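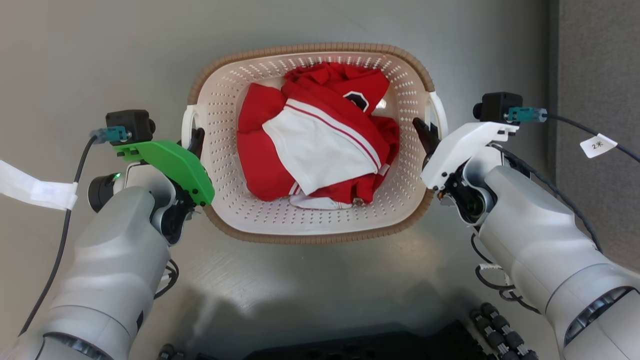
March, Sunday, after lunch

Color bleed again! I spent most of the morning on the Kokow reds and I want to get this down before I forget which jar was which. The trouble with this job has always been that the worst red sits right up against the cleanest white, sewn together, so you can't wash one without the other. Look at the stuff in the oval basket with the tan ribbed rim — there's the big white panel with a thin red stripe running beside it, white bands on both sides of the stripe, and then the solid red bunched up behind. That stripe is where I'd look first for pink. A band of white that narrow shows everything, and on the big panel the same amount of dye would probably spread out so faintly you'd call it cream.

So, the jars. I cut test strips from the hem offcuts Beca saved when she took up the last batch (thank you Beca, I nearly threw the bag out in the fall). One strip of red stitched to one strip of white, four jars, same water, same squirt of detergent:

Jar 1, cold tap, 20 minutes
Jar 2, cold tap, 45 minutes
Jar 3, warm, 20 minutes
Jar 4, warm, 45 minutes

Jars 1 and 3 came out clean as far as I can tell against the window. Jar 2 had a bit of color in the water, but the white strip looked fine once rinsed. Jar 4 is pink. Not a lot of pink, but Arnel spotted it from the doorway with his coat still on, so that settles whether a customer would see it. I'm a little surprised that the warm short one did so well. I was ready to blame temperature for everything and now I think leaving it sitting is at least half the problem, maybe more. Needs a repeat with the other dye lot before I say that to anyone at Amadi.

Should have kept a strip back dry to compare against! I ended up using the end of the roll, which has been sitting in the sun on the shelf and isn't really the same white. Next time cut five.

About the care tags. There's a small whitish tag poking out by the end of the white panel. If a tag is the ordinary sewn-in kind, I'd like to leave it in place and stop adding our own paper ones with the safety pins. Rakiya found rust on a pin last week, on white of course. She wants to use the cloth loops from the Plevatcombe job and write on them with the laundry marker. Fine by me, as long as the marker is tested too. Putting that in jar 5, whenever there is a jar 5.

Then the patches. Dark ones with the white outline, angular, and I still don't trust them. Ebuka thinks the backing is stiffer than the red it sits on, so the fabric folds around the patch in the wash and rubs hard along the edges. That would explain the fuzzy outline on the two he brought back. I've asked him to turn a couple inside out and leave a couple right side out, same load, and see if there's any difference after a few rounds. If it's the glue and not the rubbing then turning them won't help and we're back to hand washing, which I do not want to price.

Baskets, while I'm on it. I still like the ones with holes in the sides for anything waiting its turn, air gets in and I can see through to what's been forgotten at the bottom. The pale inside is handy too, if red does come off on it you know about it. (Beca says I should be wiping them down between loads either way. She's right. Wipe them down between loads.) The two white handles are comfortable enough for one person down the hall, but please don't pile wet things to the top and then lift by one side. The old blue one died that way.

Ifeoma asked why we don't just throw a color catcher sheet in and stop fussing. I have used them and I don't mind them, but they catch what's floating in the water, and I don't see how they help where red is folded flat against white for the whole cycle. Happy to be wrong. She's bringing a box of the Vovton ones and we'll run a strip with and a strip without, warm, 45 minutes, since that's the setting that went bad.

For now, anyone running Kokow things before I've repeated this: cold, short, out of the machine as soon as it stops, and shake them open before they go in a basket. No soaking. Don't leave them in the drum while you get coffee — I know, I know, that was me.

To do
Repeat all four jars with the other dye lot
Dry control strip, from the same offcut
Marker on cloth loop, warm wash
Ask Amadi what they used on the 11 that never bled
More jars with lids that fit

Strips are pegged on the line over the sink with the jar numbers in pencil. Leave them up until I've seen them in morning light, please.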